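Search this repo... Go

Memau kitchen set - README

Last updated: 19/03/2024

Hi, I'm Harpreet McKinnon, and I put this set together while trying out Fedumard's arm kit (the Wula gripper comes with it). You get 1,759 clips, 772 of them with the cutting board, all at 30 fps. I like the kit a lot - setup was painless and the fingers are easy to swap - but the manual is thin!

## Views

Wrist and outside cameras, marble counter, bamboo board:

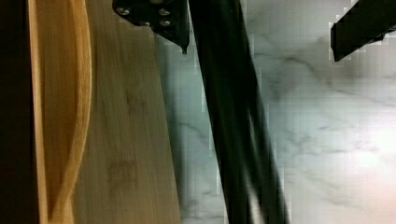
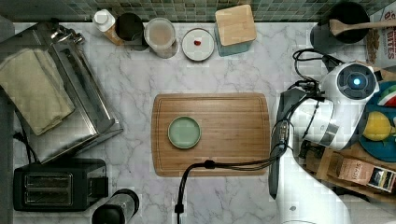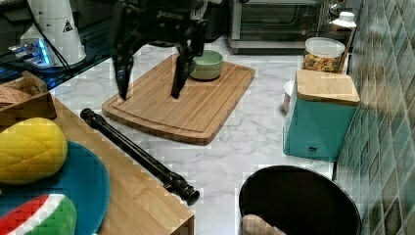
## Known issues

- Glare on the marble in some wrist clips.
- 7 clips have no sound.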